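Friday, August 27, 2021

Well, we've bought it. I said I'd write this week down while it was still fresh and then didn't write a word from Monday to Thursday, so it's all coming out in one go with a cup of tea and the end of the ginger cake.

The short version is that I spent £702 a tonne on recycled HDPE flake this afternoon and I feel a bit sick. The long version starts last Friday, when Bemero rang to say their September price would be "a touch firmer". I have been buying plastic long enough to know what a touch firmer means. It means sit down. I asked Nidia (she's their sales desk now, the old chap retired at Easter) how firm a touch, and she said she'd have to come back to me, and then she went very quiet until Tuesday, which told me most of what I needed.

Meanwhile I had Consuelo in my doorway every hour or so asking if we'd got cover. She runs production and she thinks of material the way most people think of tap water, you turn it on and there it is. I don't blame her! That's how it's supposed to look from her side. But this year has been so strange that I've started dreaming in price charts. Virgin went up in the winter, everybody said it would come off by spring, it went up more in the spring, everybody said summer. Now it's nearly September and the people who said summer are saying Christmas. And naturally when virgin is that dear everyone who can run recycled tries to run recycled, and so our nice dull cheap flake that I used to be able to order between sandwiches is suddenly wanted by all sorts of people who wouldn't have looked at it two years ago.

Tuesday, then. Nidia's number came in by email at ten to nine and I read it with one eye shut. I won't write down the first figure, it annoys me to see it. I wrote back something polite. Then I wrote back something less polite and deleted it, and went for a walk round the yard instead, where it was drizzling, and had a moan at Fidelina, who was trying to get a pallet wrapper unstuck and had no interest at all in polymer markets. She did say, "Can't you just wait?" and I've been chewing on that ever since, really, it's the whole job in four words.

Could I wait? We had stock for 15 working days if Consuelo's plan held, and her plans don't hold, they go up. The crate order for the apple people is bigger than last year and they want it early. If I waited a fortnight and the price slipped I'd look very clever. If I waited a fortnight and there was no material I'd be the woman who stopped the machines in picking season. I drew it all out on the back of a delivery note, with arrows, and by the end the arrows went everywhere and I'd proved nothing except that I can't draw arrows.

Wednesday I did the ring-round. I do like a ring-round, I'll admit it. You learn more from how somebody picks up the phone than from any of the weekly reports. The reports are fine, I read them all, I pay for two of them (well, the firm does), but by the time a thing's printed as a range with a low end and a high end it's a week old and the low end belongs to someone who buys ten times what I do. On the phone you hear a man sigh. You hear that he's in his car and not at his desk and so isn't all that busy. One of the small reclaimers up north answered on the first ring, very cheerful, and offered me a load before I'd asked, and I thought, hello, it can't be as tight as all that. Then he gave me his price and it was higher than Bemero's. So he was cheerful for another reason, perhaps he'd had a nice holiday.

The other one worth a mention was Listeck, the new grade that one of the traders has been pushing since June. It's a blend, washed flake with something in it to keep the melt flow steady, and the sheet of figures looks lovely. Sheyla ran a bit of it for me in July on the little machine and said it was all right, in the voice she uses for her mother-in-law's cooking. It's cheaper, or it was, but they'll only sell it by the full load and I'm not filling the silo with an "all right". I asked if they'd split one. They said they'd think about it. It's Friday evening and I assume they are still thinking.

Haulage was Thursday's treat. I'd more or less talked myself round to Bemero by then and I rang Ranasinghe to see about trucks, and there aren't any. Or there are trucks but there aren't drivers, same as everywhere, it's been in the papers all month. They were ever so nice about it. They could do me one load the week after next and then nothing promised until October. I said October! in a way that made the whole office look up. So there's a thing I'd left off my arrows altogether. You can haggle all week over the price of something and then find that the something has to sit in a shed in another county because there's no one to drive it. I had to go back to Nidia and ask for delivered terms, cap in hand, having been quite snooty about their delivery charge on Tuesday. She didn't rub it in. I'd have rubbed it in a little bit.

Elvira came down from accounts after lunch to ask what number she should put in the forecast and I told her to put in whichever one would upset people least. She has no sense of humour about forecasts. She stood there. I gave her the highest figure I'd had all week and she wrote it down and went away quite satisfied, and of course now that we've paid less than that we shall look like heroes in the September figures. I hadn't planned it but I'll take it.

So, today. I rang at half past nine meaning to be very cool, and Nidia had a cold and could barely speak, which put me right off my stride as you can't be hard on someone who keeps having to stop and blow her nose. We went round it a few times. I said seven hundred flat, she said she couldn't see a six or a seven hundred flat this side of the year end, I said what about for two loads, she went off to ask. I ate a biscuit. She rang back just gone two and said £702 delivered, both loads, 52 tonnes altogether, first one in the week of the sixth, and it was good until close of play.
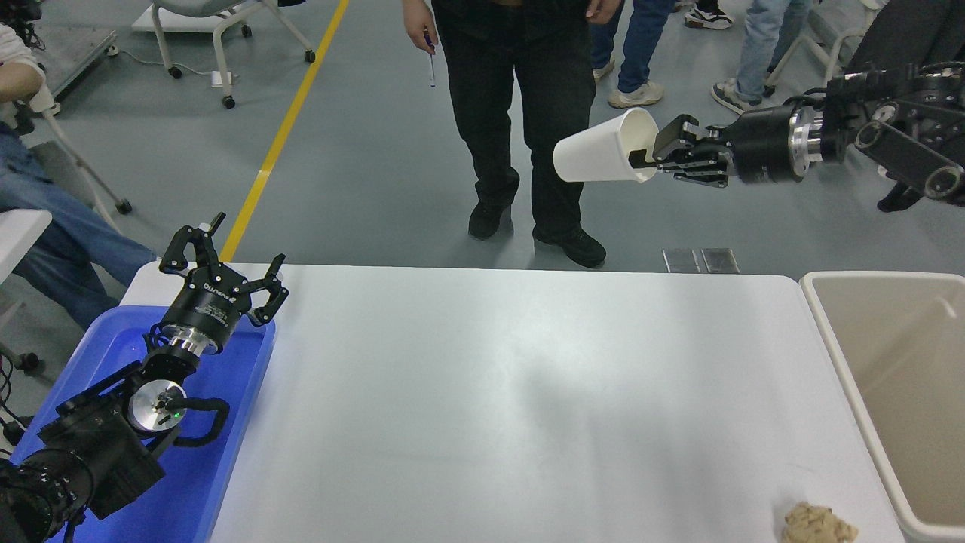
I didn't say yes straight away. I said I'd ring back in ten minutes and then sat and looked at the phone for ten minutes, doing nothing whatsoever, only so as not to seem keen. Then I rang back and said yes. Two pounds over what I'd asked for! I know in my bones that there's a price in her drawer that starts with a six and that somebody bigger than us is getting it. I've decided to be at peace with it. Two pounds on each tonne is the cost of a decent dinner for four, and I've spent more than that in lost sleep.

I went and told Consuelo, who said "oh good" and carried on with her sandwich. A week of my life!

What I can't settle in my mind is whether I've bought the top. There's always a top and somebody always buys it. I remember the last time I felt this sure there was no more to be had, and I bought three months forward, and the price fell off a cliff the following Thursday and I had to walk past a silo full of my own mistake every morning until it was used up. This time it's only two loads, so if I'm wrong it's a small wrong. But then if it goes up again I'll be cross I didn't ask for four. You see how it goes. There's no pleasing me.

Drove home through Durley with the window down and didn't put the radio on. They're cutting the big field by the turning and the whole lane smelt of it. Bank holiday on Monday, so three whole days with no market in them, unless I look, and I've told myself I won't look. (I have looked once already. Crude was up.)

Must remember on Tuesday: send Nidia the order number, chase the Listeck people about splitting a load, ask Sheyla if "all right" could be stretched to "fine" for the dark green crates where it hardly matters. And ring Ranasinghe about October before everyone else does. And tell Fidelina the man is coming for the pallet wrapper.

Cake's gone. Bath, then bed.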